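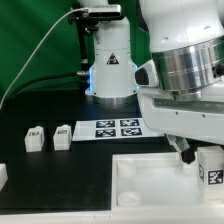 *Green backdrop behind a black tabletop. The folds shade from bright green at upper left to a dark olive lower down.*

**Green Behind, Black Below**

By Elsa Nurmi

A backdrop is bought by colour and judged by evenness. The colour on the label describes one piece of fabric under one light, laid flat. Hang the same piece from a rail and it becomes several greens. A fold that faces the lamp goes bright, the side that turns away drops toward olive, and the stretch nearest the table usually gets the least light of all.

Borislav Grgić has been hanging cloth for small studios and workrooms in Clidville for 12 years, first in theatre and now mostly for catalogue work. He sorts the trouble into two kinds. Creases come from storage and can be steamed out. Folds come from how the cloth is hung, and steaming does very little for them.

"People iron for an hour and then hang it from three clips," he says. "The clips put the folds straight back."

His usual fix is a rail with a sleeve. The top edge of the cloth is turned over and stitched to make a pocket, and the rail runs through the full width. A second pocket at the bottom takes a light bar. With weight spread along the hem, the cloth pulls straight down and the vertical waves mostly disappear. Where a bar would get in the way, he sews a length of chain into the hem, as for a curtain.

Width matters more than most buyers expect. A cloth stretched to its limit shows pull lines running in from each fixing, and a cloth with a great deal to spare gathers. Grgić works with a finished width of 300 centimetres for an ordinary bench and takes up any extra at the sides, where it can be rolled around the uprights and pinned. He prefers a dull knit to a shiny weave. Knit stretches a little, which forgives a rail that is slightly out of level, and it throws back less glare.

**The surface in front**

Black tabletops are chosen for the opposite reason to green cloth. The cloth is there to be seen evenly and the top is there to be ignored. Both jobs get harder as the surface gets glossier.

At Plendside, a shared workroom on the east side of town, the old benches were replaced in July. The new tops came from Jeltmont and stand 88 centimetres off the floor. The manager, Seo, had asked for black in the dullest finish on the sample card.

The first thing a black top shows is dust. The second is the path of every wipe. Plendside's cleaning sheet now calls for a barely damp microfibre cloth, moved in one direction along the length of the bench, followed by a dry one. Spray goes on the cloth and never on the bench. Furniture polish has been taken out of the cupboard, after a few weeks of use left one top with a visible sheen at the front edge and none at the back.

Scratches are a separate matter. On a pale top a light scratch vanishes at arm's length. On black it reads as a grey line under any low lamp. Felt pads under anything with a hard base will prevent most of it, as long as the pads are changed when grit works into them.

**Colour that travels**

Green light bounces. A bright backdrop close to a white or polished object will often lend it a green edge, and the simplest cure is distance. Grgić likes the cloth well back from the rear of the table and lit on its own, with the lamps aimed across it from both sides. One lamp from one side gives the familiar slope from bright corner to dull corner.

A black top helps here, as it returns very little of what falls on it. It also leaves the lower part of the cloth with no fill from below — on a white table, bounced light would lift that area for free. The lower band goes dark, and the usual response of turning up the main lamp only brightens the part that was bright already. A small lamp set low behind the table, pointed at the hem, does the job with less power.

**Putting it away**

Cloth should be rolled on a tube, face in, and stored lying down. Folding it into a square leaves a grid of creases that return each time it is hung. Where there is no room for a tube, Grgić stuffs the cloth loosely into a bag. The small random wrinkles that result drop out faster than a pressed line.

Plendside keeps its tubes on brackets above the door, labelled by width at the left end.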